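Speaker notes — Simulation Track, Samville Robotics Club open evening

Slide 1. Introduce the group: Flora Drummond (arm control), Libor Charvát (scene building), me (logging). Morag Chisholm supervises. We meet Sunday at the Dromelley annex. All work this term was done in simulation.

Slide 2. State the task. Two arms, one torso, fixed base. Each student writes a reach routine and submits it to the shared queue. Runs are scored on joint error and clearance from the walls.
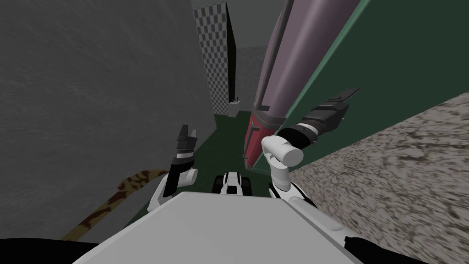
Clearance is where most points were lost. Our first planner treated each arm separately and ignored the torso. Say this slowly, it comes up in questions. Libor then added the torso as a collision body.

Slide 3. Numbers. We queued 110 runs. One failed to load, so the table shows 109. Planning time averaged about 2 seconds per run.
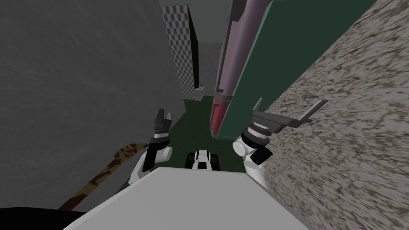
Wall contact is logged as a fault even when the arm recovers. Flora argued for a softer penalty. We kept the hard one — it made the scores easier to compare between students.

Slide 4. Controller settings. Log rate is 100 samples per second. Gains are the same for both arms. Skip the gain table if we are past 7:20.

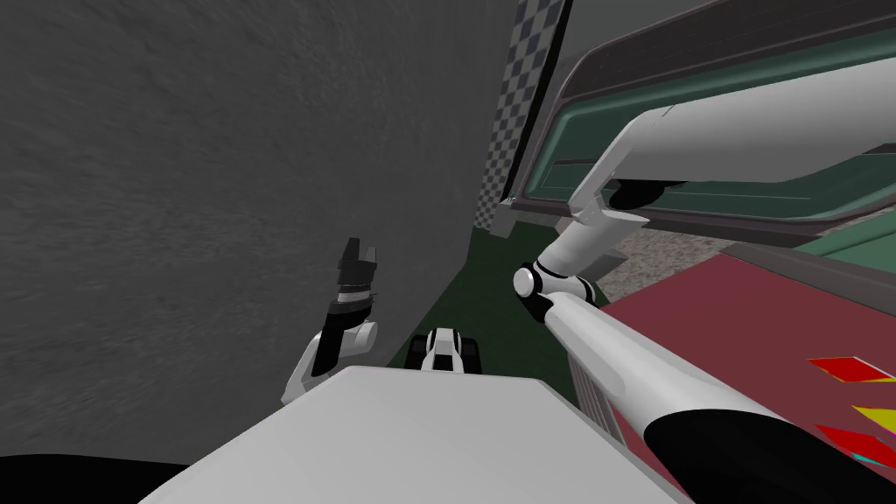 The elbow gets its own term in the cost function. Without it the solver picked postures near the joint limits. Mention that Wilma Lamont wrote this part in her second month.

Slide 5. Next term: grasping, then a shared scene file. Take questions here.
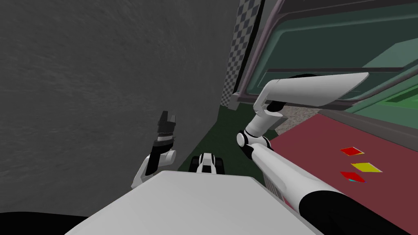

Robot view in simulation: left gripper raised, three tiles on the maroon surface at right.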